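Notes for my talk, morning session, room 2
Title: Returned Parcels and What the Counter Can Do About Them

Slide 1. Greeting

Good morning to all. I work at the parcel counter in Mornesora, and before that I sorted mail in Endetti. Speak slowly here. Ask if the people in the back can hear me.

My subject is the returned parcel. I mean the parcel which we accepted, paid for by the sender, and which came back to the same counter some days later. Last year our office had 3,241 of them. I took this number from the return register, and it does not include letters.

Slide 2. Where they come from

We have four return codes at our office: wrong address, addressee moved, not collected, refused. Before I looked in the register, I was sure that "refused" would be the largest group. I was wrong. The largest group is "not collected." The parcel reached the correct town, the notice was left at the door, and no one came to the counter before the holding time ended.

Pause. Let them read the table.

Slide 3. The holding time

In our district we hold a parcel for 10 days. The first day is the day after the notice, but many customers count from the day they find the paper in their mailbox. If a person was traveling, these two days can be far apart. At the Hodiren office they began to write the last day of collection on the notice by hand, in large numbers. We copied them in February. It takes a few seconds for each notice, and the carriers complained at first — I also complained.

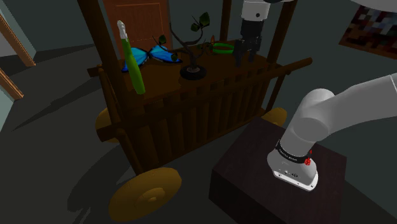
Can the customer ask for a longer holding time?

The customer can ask one time, at the counter or by phone, before the last day. The clerk must write the new date on the parcel label and also in the register. If it is only in the register, the evening shift will not see it, and the parcel goes back.

Slide 4. The address at acceptance

Now the part for counter clerks. When I accept a parcel, I read the address aloud to the sender. I read the house number digit by digit. In one month I found 27 mistakes in this way, and most of them were small: a missing apartment number, or an old postal code.

Say here: please do not correct the address yourself, even if you know the street. The sender must do it and sign next to the change.

Slide 5. The phone number

The form has a box for the phone of the addressee. It is not required, so many senders leave it empty. I ask for it every time. Didenko, the software we use for the register, can send a text message when the parcel arrives, but only if this box is filled in.

If there is time, tell the story of the 40 boxes of seedlings. If there is no time, skip to slide 6.

Slide 6. When the parcel is back

Call the sender on the same day. Tell them the return code in plain words and ask if they want to send it again. Have the fee table near the phone, as this is always the next question. Please do not say "it is the fault of the other office." We do not know this, and the sender does not care which office it was.

Slide 7. Questions

Sample notices are on the table by the door — please take one. The return register form is on the back side. I will stay until the coffee break.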